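Reading time: 7 minutes

We use cookies to remember your preferences and to count visits. Accept all | Manage settings

The Hundambridge Chairmanship Dispute

The Hundambridge chairmanship dispute was a quarrel within the Fukden Reform Party (FRP), the governing party of the province of Fukden, over who was entitled to chair its Hundambridge branch. It lasted thirteen months, produced two rival branch offices on the same street, and ended with a merger agreement that both sides described as a victory. The dispute is also known as the Two Chairs Affair, and among party members of a certain age simply as "the business with the keys".

Background

The FRP was formed from three smaller parties which had little in common apart from having lost the previous election. Its constitution was drafted in a weekend. Article 6, which deals with branch officers, states that a chairman shall be elected "by the members present, or as the provincial executive may direct". Whether the word "or" gave the executive a free hand, or merely something to do if no members turned up, was never settled, and for several years the matter didn't arise.

Hundambridge was the party's largest branch outside the provincial capital, Penrose. It controlled 108 delegate votes at the provincial convention, enough to decide most contests and to make its chairman a person whose telephone calls were returned. For much of the party's early life the post was held by a retired auctioneer who disliked meetings and held as few as possible. His resignation in March, on grounds of health, left a vacancy that two people had been expecting to fill for some time.

The candidates

Ostap Ostapchuk was a former transport commissioner with a large personal following in the market wards. He had been a member of all three of the FRP's founding parties, on one occasion of two of them in the same month. His supporters called him a bridge-builder. He had in fact opened one bridge as commissioner, and the ceremony was repeated the following year after the plaque was found to carry his predecessor's name.

Oleksandra Onyshchenko was the branch secretary and had run its affairs for most of the auctioneer's tenure. She was respected for her command of the rulebook and feared for the same reason. She had twice stopped a provincial leadership speech on a point of order, the second time while the leader was thanking her.

The branch congress

The branch congress met in April in the assembly hall of a teacher training college. The first ballot gave Onyshchenko a lead, though the count was interrupted by a power cut and resumed by the light of a delivery van. During the interruption a group of Ostapchuk's supporters withdrew to the college refectory, declared themselves to be the congress, and elected Ostapchuk by acclamation.

Each meeting sent its result to Penrose by motorcycle. The refectory's messenger arrived first, at ten past eleven at night, and obtained a stamped receipt from the night porter. The receipt was afterwards produced in evidence at every stage of the dispute, and is regarded by Ostapchuk's faction as the nearest thing the affair had to a founding document. Onyshchenko's messenger arrived the next morning to find that the porter had gone off duty and taken the stamp with him.

The provincial executive accepted both results "for study".

The rival offices

Ostapchuk's faction occupied the existing branch office, having been given the keys by the outgoing chairman. Onyshchenko's faction, which had the bank mandate and the membership list, rented premises seven doors along, above an optician. For the rest of the year there were two FRP offices in Hundambridge, each with a sign reading "Authentic Branch". The postal service delivered to them in alternate weeks.

The arrangement was costly. Ostapchuk had a building and no money to run it. Onyshchenko had the money but no room in which more than a dozen people could sit down. Membership forms issued by one office were refused by the other, and an unknown number of residents joined the party twice. A provincial audit later identified 79 people who had been expelled from a branch they had never belonged to.

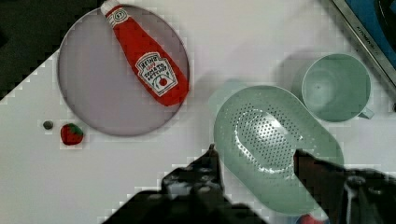

The hospitality question, which takes up more of the official record than the ballot does, began in June when the provincial executive sent a peace panel to the town. Both factions claimed the right to host it. Under party custom the host of a visiting panel is presumed to be the legitimate branch, a rule that appears nowhere in writing and was invoked by both sides as though it had come down on tablets. Ostapchuk laid on a lunch at noon and Onyshchenko laid on another at half past twelve. The panel, anxious to appear neutral, sat down at each and ate at neither. A columnist in the Penrose press wrote that the members had been served about as much nourishment as a stuffed toy ketchup bottle lying on a plate, red and plump and of no use to a hungry man, and "the plush lunch" passed into local speech as a name for any negotiation that looks generous and contains nothing. The panel's report ran to four pages and recommended a second panel.

Litigation

In July Onyshchenko applied to the provincial high court for a declaration that she was the lawful chairman. Ostapchuk applied to the magistrates' court in Hundambridge for an order restraining her from saying so. Both were successful on the same afternoon.

The appeals were heard together in September. Counsel for Ostapchuk argued that the refectory meeting was valid under Article 6 because its members had been present, if not at the congress, then at least at the college. Counsel for Onyshchenko replied that by this reasoning the kitchen staff had also been entitled to vote. The court reserved judgment, and in November found that the choice of a branch chairman was an internal affair of the party. It ordered each side to pay the other's costs.

The Drosix memorandum

The dispute took a different turn in December with the publication of a memorandum written by Drosix, a political consultancy retained by the provincial executive. It advised the executive to leave the quarrel alone until after the convention, on the grounds that while neither chairman was recognised the 108 Hundambridge votes could be cast by the executive itself. The executive first denied that the memorandum existed. It then said that it had been stolen, and finally that it had been taken out of context, the context being a longer memorandum that said the same thing in more detail.

The effect in Hundambridge was immediate. Ostapchuk and Onyshchenko had not spoken directly since April, but within a week they had issued a joint statement condemning interference from Penrose. It was signed twice, on separate sheets, because they couldn't agree whose name should come first.

Settlement

Talks were held over the winter and an agreement was reached the following May. Its main provisions were:

- Ostapchuk would be chairman and Onyshchenko would be presiding chairman.
- All decisions would need both signatures, except those concerning the keys, which would need neither.
- The lease above the optician would be allowed to run out.
- Persons expelled by either office would be readmitted on payment of one subscription.

The distinction between a chairman and a presiding chairman was left to a schedule, which was never attached. In practice Ostapchuk attended funerals, weddings and the opening of roads, and Onyshchenko ran the branch, much as she had done before the vacancy arose. The delegation voted as a bloc at the next convention and removed six members of the provincial executive.

Aftermath and assessment

Opinion on the affair remains divided. Ostapchuk's admirers hold that it preserved the independence of the branches. Onyshchenko's hold that it could have been avoided if people had stayed in the hall. Students of Fukden politics tend to treat it as a dispute about drafting, and point to the "or" in Article 6, which was finally amended two years later to read "and/or".

The party has since adopted a code of conduct for branch congresses. It requires a generator to be on site, forbids elections in rooms used for the serving of food, and obliges the night porter in Penrose to leave the stamp in the drawer. The original receipt hung for some years in Ostapchuk's office. Onyshchenko is said to have asked for a certified copy, and to have found an error in the date.

See also: Fukden Reform Party; Penrose convention; Parallel congresses

Comments (4)

marketward_mick
The van was a bakery van, the article just says delivery. My uncle was driving it and he was asked to keep the engine running for two hours. He never got the diesel money from either lot.

Pelham R.
Is there a source for the schedule never being attached? I was told there was one and it was blank.

tessa_in_penrose
We still say plush lunch in our office, mostly about the annual pay talks. Had no idea where it came from.

marketward_mick
@Pelham R. blank is what I heard as well. Two pages, both numbered.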